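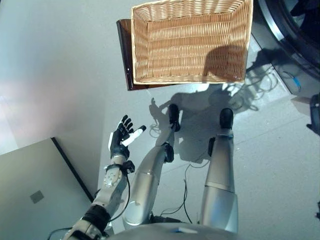

A woven basket on a dark brown board.

Duvthorpe Household Lending Library
Frequently Asked Questions
Last revised October 25, 2022

Who may borrow items?
Any resident of Duvthorpe or Rivera aged 18 or over may register. Proof of address is required at the first visit. Members of the Gromer branch may use their existing card.

What does the collection include?
The catalog lists 1,086 items, among them kitchenware, table linens, hand tools, baskets and folding chairs. Large appliances are not lent.

How long is the loan period?
Items are lent for two weeks. One renewal is allowed - online or by telephone - unless another member has placed a hold.

Is there a fee?
Registration is free. A deposit of $40 applies to power tools and is returned in full when the item passes inspection.

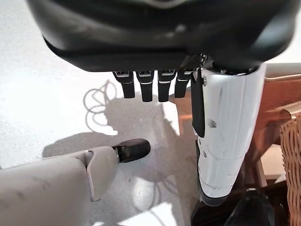

Hussam Akl asks whether a deposit can be carried over from one loan to the next, as he borrows the same sander every October. It can. Please tell the desk when you return the item, and the deposit will stay on your account.

What if an item is damaged?
Report the damage at the time of return. Ordinary wear is not charged. Members pay the repair cost or the listed value, whichever is lower.

How do I reserve an item?
Reservations are made through the Totum catalog using your card number. Held items are kept at the desk for two days.

Whom should I contact about donations?
Write to Ronaldo Leite, Collections Office, 1763 Rivera Road, Duvthorpe. Please do not leave items outside the building.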